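Sep 12, 2018

Back from the fashion show at Dradby. My feet hurt and I still have glitter on my camera bag, so I want to get this down before I sleep.

I was not supposed to shoot it. I had a seat in the fourth row and planned to watch. Then the second photographer called in sick at noon and the organizers asked if I could cover the left side of the runway. I said yes before I thought about what lenses I had at home. I had two. One was the old 50 and the other was the zoom I bought used in April, and I had never tried the zoom indoors.

The hall is an old grain exchange with high windows. During the rehearsal there was plenty of daylight and I got comfortable. By the time the doors opened it was getting dark and all the light came from the rig over the runway, which was much warmer than I had set for. The first few girls who walked are orange in my pictures. I fixed it between the first and second labels and did not look at the back of the camera again until the break.

Pawlak opened. Long wool coats, mostly gray and rust, with big square pockets. The models had been told to keep their hands in the pockets the whole way, and it looked good from the front but stiff from where I was. Plevonent came after that with the evening dresses. Those are hard to shoot. The fabric was very thin and moved behind the model, so I either had a sharp face and a cut-off train or the whole dress and a blurred face. I got better at it by the end. One green dress came out the way I wanted, with her foot just coming down and the hem still up in the air.

There was a long wait before the last set. A zipper broke, from what I heard, and somebody had to be sewn in. The music went around twice. I used the time to change my battery and eat half a granola bar.

The finale was everyone walking out together, and the people in the front row stood up, so I have a lot of pictures of the backs of heads. Next time I will ask for a step stool. The main photographer had one and he barely had to move all night.

I came home with 1671 pictures. I went through them once on the train and kept 108, and I want to cut that down again tomorrow. The organizers need them by the weekend for the program page. They are paying me the same as the person I replaced, and I had not expected that.

Things to remember: set the white balance after dark, bring a second card, wear flat shoes. Also ask about the spring show — they said Perlow is going to be in it, and I have liked their knitwear for years. I would do it again, but I would like more than a few hours of warning.

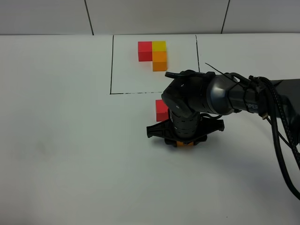
Next morning

Slept until ten. Knees are sore from kneeling by the runway. Went through the pictures again with coffee and threw out most of the orange ones. I kept 4 because the expressions were good, and they will be fine in black and white. The green dress is still my favorite. Sent a first batch before lunch and have not heard back yet.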